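Battery health reading after 1000 charge cycles - is mine normal?
Phones and Tablets > Drultum owners
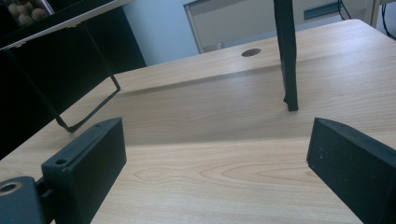
Posts in this thread

wallrunner
My Drultum is down to 65 on the battery health screen after 1000 cycles. It still gets me to teatime if I leave the brightness alone, but on Wednesday it shut off with 32 per cent showing and wouldn't start again until I plugged it in. Is that the battery, or is it the update from May? I've done a restart and cleared the cache. No change.

peg_and_line
Battery. Mine did the same thing, shutting off early with plenty left on the meter. The meter loses track once the cell is worn. Get it replaced.

Oakhanger
I'd try calibrating first. Run it down until it turns itself off, charge it to full with it switched off, then leave it on the charger another hour. Costs nothing.

peg_and_line
Calibrating doesn't give you any capacity back. It might make the number on the screen more honest but the phone will still die early when the camera is open.

Oakhanger
Didn't say it would give capacity back. He asked why it shut off at 32, and a meter that's out would explain that.

wallrunner
It was the camera, as it happens. I was taking video at my nephew's match. Does that matter?

Thitima Meesuk
It does, yes. Video pulls a lot of power and an old cell can't hold its voltage under that load, so the phone cuts out to protect itself. I repair phones part time and see it most weeks in cold weather. At 65 I would replace it. Don't keep running it flat in the meantime, that wears it further.

gil_user_2
I moved from a Drultum to a Gil for this reason. Same sort of money, and the back comes off with four screws.

peg_and_line
Not much use to someone who already owns a Drultum.

wallrunner
Not buying a new phone. Where do people get the battery done? Wallevden want it posted off and quoted 37 for the part, labour on top.

Thitima Meesuk
Posting it is fine if you can manage without it. Back it up first and take the SIM out. If you go to a local shop, ask whether they fit a new seal as well, as the old one doesn't go back properly once it has been lifted.

Oakhanger
Birkness sell a battery with the tools in the box. I did mine at the kitchen table in an evening. The glue is the slow part - warm the back and be patient with it.

peg_and_line
I wouldn't tell a beginner to do that. The screen cable runs right beside the battery and it tears easily.

Oakhanger
Fair enough about the cable. There's a guide in the box and it does warn you.

wallrunner
I'll send it to Wallevden. I've got an old handset in a drawer that will do for calls. Did the calibration last night anyway and it now says 64.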